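Teaching a Gripper by Hand: Our Semester with the Wunska Tool
Project report by Ward Wouters and Elfriede Leitner 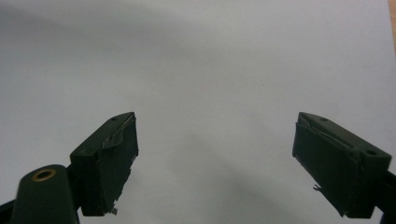 Figure 1. The open fingers of the gripper over the pale work surface, seen from the camera on the tool.

When we first signed up for this project we pictured ourselves writing a great deal of clever code and watching a robot arm do the rest. Most of our semester was spent standing at a table, squeezing a handle, and picking up small things over and over again (and we came to enjoy it, more or less!). Our goal was to gather enough examples of simple pick-and-place motions that a learning system could copy them, using a hand-held gripper we named Wunska. The camera rides along on the tool, so every recording shows the work from the gripper's own point of view.

How we collected the examples

Each example was one short recording. We began with the fingers open, moved to the object, closed on it, carried it to its target and let go. We agreed early on to keep the opening pose the same for both of us, with both fingertips in view and a clear gap between them, and that turned into a longer discussion than either of us would like to admit. Ward likes to come in low and from the side, while Elfriede comes straight down, and in the end we kept both styles and wrote the person's initials in the log.

We worked in sessions of 20 recordings and then traded places, which was kinder to our wrists. The plan we handed in back in February asked for 2,000 examples spread over 6 tasks. We finished with 2,543, partly from enthusiasm and partly from having misread our own spreadsheet for a while.

The fingers

The dark green covering on the inner faces deserves a paragraph of its own. In Figure 1 it is creased and lifting along the top edges, with pale grey streaks showing, and there is a little frayed flap low down on each finger. We talked about whether to replace it halfway through, and decided to leave it alone until the last task was done, so that the look of the fingers would change slowly over the recordings and never all at once. We still go back and forth on that choice. A fresh covering for every task, with a note in the log, might have served the next group better.

Sorting and labeling

We reviewed every recording in Daher, the small viewer Elfriede wrote for the project. A recording was set aside if the object left the view before the grasp, or if one of us bumped the table. Failed grasps were kept and labeled as failures, at our advisor's suggestion. Labeling took far longer than we had planned, and we would tell anyone starting out to label on the same day, while the session is still fresh in your mind and you can remember what on earth you were trying to do with that last one.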